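Home News What's On Newsletter Contact

Sorting out the old gear – a note from the Skudcombe swap shed

Well, April snuck up on me! I finally cleared out the spare room, and I reckon half of what I carried down the hallway was stuff I'd been meaning to deal with for years. Chargers, two kettles, a printer that only ever printed pink, and my uni computer (I'd kept it for the photos, then copied the photos twice and kept it anyway).

If you're in the same boat, bring it all along to the swap shed at Nestbridge. We took in 46 items last month and most went home with somebody new.

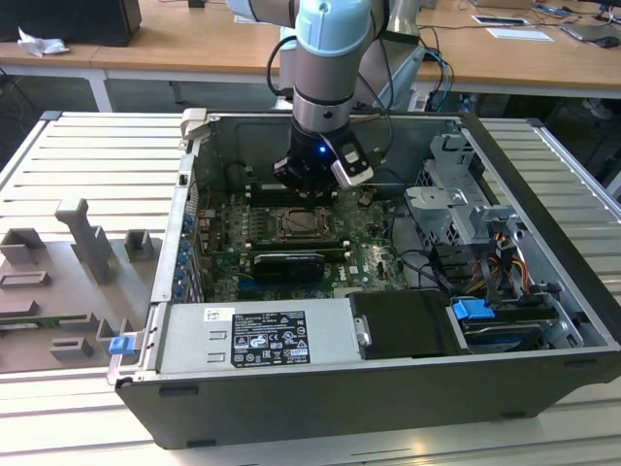

Words: Rodrigo Casado

With old desktops, please wipe your files first, and leave the power cord taped to the side. Memory and graphics cards are always popular, so don't strip them out on our account! Loose batteries go in the yellow tub by the door, and tellies need to go to the council depot – sorry, we just haven't got the shelf space.

I'll be there from 9 am with the urn on. Bring a mug, and a mate with a ute if you've got one.

Recent items
Jam jars wanted again
Parking at Nestbridge
Mending morning wrap-up

Last updated: April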